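Home | Forums | Toys and Play | Search | Log in
Category: Play kitchens and pretend food
217 views, 14 replies, page 2 of 2

timoner_mum
Still trying to settle what stays in the play kitchen. I want one tub of food and one of pans, and everything else goes to the charity shop. At the moment it's a mix -- black pot and pan, green slotted spatula, colander, a blue bowl, strawberries, half an orange, the ketchup bottle and a soft banana. 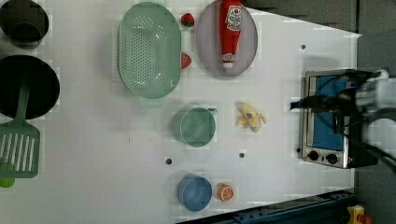 My feeling is that the pans and the colander earn their place and the food could be halved. The strawberries always end up under something. I'd keep the ketchup because it gets used on everything, including the orange.

Clultar
Disagree about halving the food. Mine ignored the pans for months and only wanted things to put on plates. I'd drop the big pan first, it takes up half the tub.

timoner_mum
The big pan is what they all fight over here, so it stays. The banana is the one I can't decide on. It's soft, the peel sticks out at the side and it has a little blue sticker on it like a shop one. Nice thing, but it doesn't stack with anything and I don't fancy putting it through the wash with the sticker on.

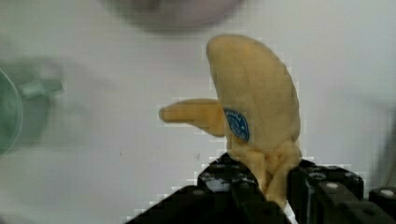 Wiketti
Keep the banana. Soft food is fine if you wipe it with a damp cloth and leave it on the airer. I'd get rid of the spatula before that.

Clultar
Not the spatula. What would they stir with?

Wiketti
A spoon -- same as everyone else.

Share (2) | Reply | Report post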